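Ticket 2270 - Jasside spot, end card out of sync
Opened 2024-05-14 by Zahira Manurung

Hi all, me again! The 15-second cut of the Jasside commercial plays fine on my machine, but once it goes through the Celtley uploader the end card shows up early and steps all over the punchline. The client noticed before I did (ouch).

Tried so far: re-exported 2 times, same thing. Swapped the music bed for the January mix, same thing. Sent the file to Guerreiro and they see it too, so I'm not losing my mind - phew.

Update: looks like a frame rate mismatch. The spot was cut at one rate and the end card came over from Bimerness at another. I conformed the card and version 3 lands right on the beat in preview.
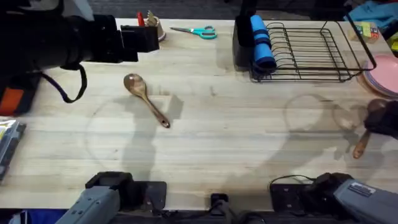

Do I need to resend the audio as well?
The audio can stay as it is, only the picture file gets replaced.

Great, uploading version 3 now. Leaving this open until the client has watched it all the way through.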